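Chapter 4
Folding, Stacking and Putting Away

In this chapter you will
learn the three basic folds and the words that go with them
read a garment before you touch it
choose a work surface and set it up
find out how fabric weight changes a fold

Key words: crease, fold line, face side, grain, stack edge, lengthwise fold, crosswise fold

Pick up any shirt you own and lay it on a table. You are now looking at one of the best geometry problems in the whole house! It has straight edges and curved ones, corners that are nearly square and corners that have no business being called corners, and it is made of a material that will stretch, slump and slide while you are trying to line it up. Folding it well takes less than a minute once you know how, and the pleasure of a drawer where every piece can be seen and lifted out on its own lasts for weeks.

In Chapter 3 you sorted, washed and dried a mixed load. Everything in this chapter begins where that one stopped, with a basket of clean clothes and a clear table. If your load from the last practical is still in the bag, shake it out now and let it rest flat while you read.

4.1 Reading the garment

Before you fold, look. Find the longest straight edge, which on most shirts is a side seam and on most pants is the outside leg. Then find the curves. Necklines, armholes and shaped hems will never match a straight edge, so do not waste effort trying to force them. Let the straight edges lead and the curves will go where they go.

Next, run a flat hand over the cloth from the middle outward. You are feeling for ridges. A wrinkle that is trapped inside the first fold will still be there after the third, and by then it will be pressed in by the weight of everything on top of it. Smooth first, fold second. Beginners nearly always do these the other way around, and their stacks lean!

4.2 The lengthwise fold

A lengthwise fold runs along the long direction of the garment and leaves you with a long, narrow shape. It is the fold that comes first in the Velldale method, which we use all through this book, and it is worth practicing until your hands do it without being told. Hold the two corners of one long edge, bring them across to meet the opposite edge, lower them – do not drop them – and then smooth from one end to the other.

Check three places before you go on: the near end, the middle and the far end. If one end sits higher than the other, slide the whole strip until it lies square to the table edge. If one half is smooth and the other is bunched, open the bunched half only and lay it down again. You don't need to start over.

4.3 The work surface

A good folding table is firm, dry and wider than your widest garment. Color helps too. A bright shirt on a dark top shows its outline clearly, and you can see at a glance whether an edge is straight or has begun to wander. Slick tops let knits creep, so students in the Hesel practical rooms often put down a cotton sheet when they work with jersey. Keep a bin within reach for finished pieces, and keep it off the part of the table you fold on.

Try it: Activity 4A

Take one short-sleeved shirt and one towel. Fold each lengthwise, once. Sketch the outline of both in your notebook, marking straight edges with a solid line and curved edges with a dotted one. Then leave them for 40 minutes, unfold them, and draw any creases you find. Which one held its fold better? Compare notes with a partner who used a different fabric – the results can be surprising, especially with linen.

Figure 4.1 A red-orange garment on a dark wood-grain tabletop. Look for the nearly straight edge at one end, the curved edge at the other, and the wrinkles still to be smoothed in the right half.

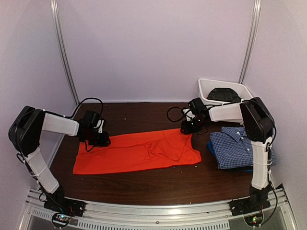

121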